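Saliba sorter boards, mint green - stock code 718

Back in stock. Light green boards, red blocks, sold by Nikdale to nurseries, playgroups, therapy rooms and anyone at home who wants one. Last batch was 1,000 boards and went faster than we planned for, so this time we ordered 2,000. Phone orders fine, ask for Nusrat Matubbar.

The raised board stands on feet, so small hands can get hold of it at the front edge and drag it closer. Chunky top. The cube sits happily on the deck while a child decides what to do with it. Plain colors on purpose - green for the board, red for the blocks.

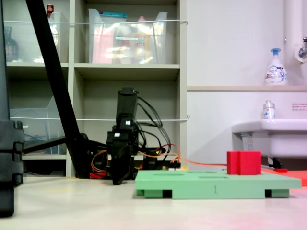
What you get

Board of your choice, bag of red blocks, one folded sheet with game ideas. The sheet is in English only for now, Spanish comming in October. No batteries, no screws, no tools. Take it out of the box and use it.

Blocks are also sold on their own. Same code with a B on the end. Please say which shapes when you order, we cannot guess, and returns for wrong shapes are at your cost.
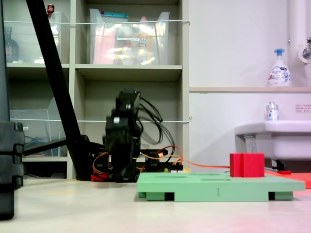
Storage. Boards stack, but put a cloth between if you care about scuffs. Blocks wander off, every playroom has this problem. A clear plastic bin on an upper shelf does the job, you can see what is in it without lifting it down. Same goes for finding the right board at tidy-up time: look for the 1 on the front edge and match it to the 1 on the bag. Bags are drawstring, cotton, they go in the wash at a cool setting. Do not tumble dry, they shrink and then the blocks dont fit.

Flat board

Lower and simpler. Lies straight on the table, nothing to tip. Three holes cut right through - octagon, square, round - with the table showing at the bottom, so a block that drops in stays where you can see it. Corners slightly rounded. The cross is a red one too, plus shaped, with four short arms, nice and easy to grip by any of them. Handy as the odd one out. Ask which hole it goes in and wait for the answer.

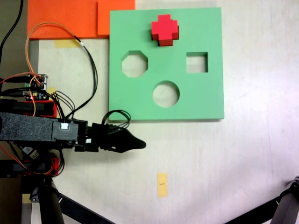 Roxana Betancur wrote to say the octagon and the round one cause the most arguments at her table, the kids turn a block over and over before they try the other hole, and could we make the holes more different. We passed it on to Prerine, who do the cutting. Answer so far is no - close shapes are the point once a child is past the easy ones. If yours is under two, start with the square and cover the rest with a bit of card.

Cleaning. Damp cloth, drop of dish soap, wipe, leave to dry in the air. No bleach on the foam blocks, no dishwasher for anything. Stepped and notched blocks hold crumbs in the corners so use

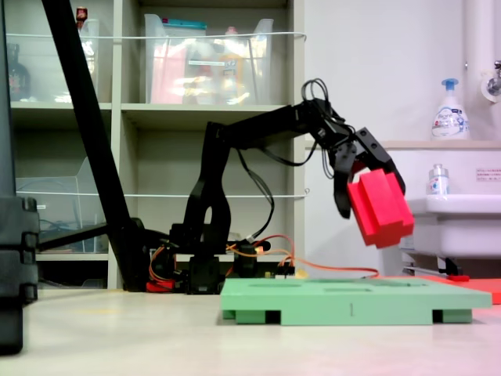 an old toothbrush on those. Press the water out gently, dont wring. Blocks that get chewed should be replaced, see B code above.

Delivery

Orders in by noon go out same day, not Saturday. Schools can pay on invoice. For pallets talk to Gayan Sheikh first, the Banum warehouse needs notice and the gate shuts at four.

Nikdale Play Supplies | Contact us | Copyright Nikdale, all rights reserved | Back to top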